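# Call for participants: theatre staff and robotic suturing

Theatre work at the Uron site is changing. Since April a second robotic system has been in use, and part of the stitching practice that trainees used to do by hand is now done with instruments on a pad. We want to hear from the people whose jobs this touches.
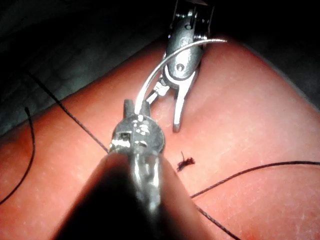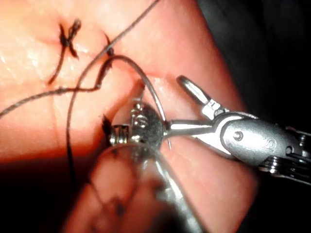
Needle and thread on a practice pad.

The study is run by Grethe Thoroddsen and Evie Lightfoot of the Zostico work research group. It looks at who does what when a robotic system comes into theatre: who sets up, who stands where, who is asked to fetch and who is asked to decide. Scrub nurses have told us their count routine has changed. Trainees say they get less time beside the patient and more at the console. We would like to record this properly.

**Who can take part**

- scrub nurses, theatre assistants and operating department practitioners
- surgical trainees in any year
- sterile services staff who clean or pack the instruments

You do not need to have used the console. We have 35 places.

**What you would do**

- one interview of 86 minutes at most, in a private room or by phone
- a short work diary for 2 weeks
- if you wish, a practice session on the pad, with an instructor

Interviews can be held on early, late or night shifts. Your manager will not be told whether you have taken part, and names are removed before anything is written up. You may withdraw at any point before the report is drafted.

Participants receive a £102 payment after the diary is handed in.

To put your name down, leave a form in the box outside the Fleketti Room or speak to Evie on Thursday between 1 pm and 3 pm. Please give your role and usual shift.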